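Home Research Contents Previous section Next section

3.2 Starting state of the garment

Naqvi (Cornilska study) measured folding time from the moment when the shirt is already flat. In our opinion this leaves out the most difficult part of the work. A shirt which comes from a laundry pile has no clear front, and the person must first find the collar, then the shoulders, and only after this the sleeves. We therefore treat the flattening as a separate stage, and we code it separately from the folds.

Checked cloth was preferred for this stage. The lines of the pattern bend where the cloth is twisted, so a coder can judge the remaining creases by eye – with plain cloth our two coders disagreed much more often. Agreement on the checked shirts was 94 per cent. The colour of the check had no influence that we could find.

The collar was taken as the reference point, following Magsi. A shirt is called "bunched" when both sleeves are hidden in the pile, and "partly spread" when the collar and at least one sleeve can be recognised but the body is still gathered.

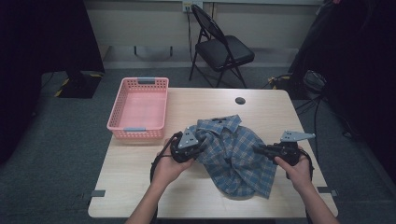
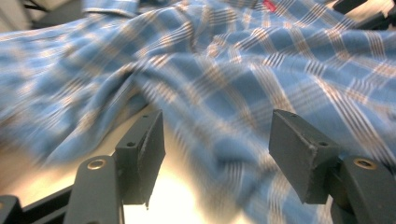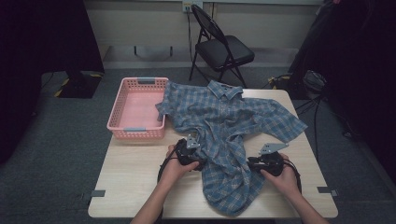 Figure 8. Blue checked shirt, not yet folded. The last picture corresponds to "partly spread".

The border between the two states is not always sharp. When a sleeve was turned inside out, the coders were asked to keep the earlier state until the cuff was free. Buttons were ignored in all cases, although a closed front probably makes the spreading easier.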